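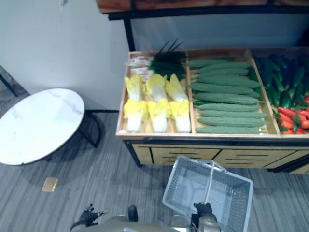 Filed under: Talks & Slides

What the Tostville loyalty card numbers really say
Speaker notes, 17th June

Open with the claim as Diretti printed it: card holders spend more per visit. Read it slowly. Ask who in the room has a card. Then ask who got one because they already shopped there every week.

PAUSE

The survey had 136 replies out of 2,545 forms sent. Don't sneer, just put the two numbers side by side and wait. People who like a store fill in forms about the store.

Hinrichs will say the trend held for seven months. Fine - seven months of the same kind of shopper. Also it starts in September and runs through the holidays, when everyone's total goes up, card or no card.

Kári Frandsen may bring up the Flirnari trial. I've read it. Four stores, all picked by the managers. I'd want to see the ones that said no.

If short on time, skip the part on coupons.

What I would accept: hand out cards at random, same weeks, same stores, and compare. They've been asked twice. So far - a brochure.

Questions. Don't get drawn into the privacy thing, it's a separate talk.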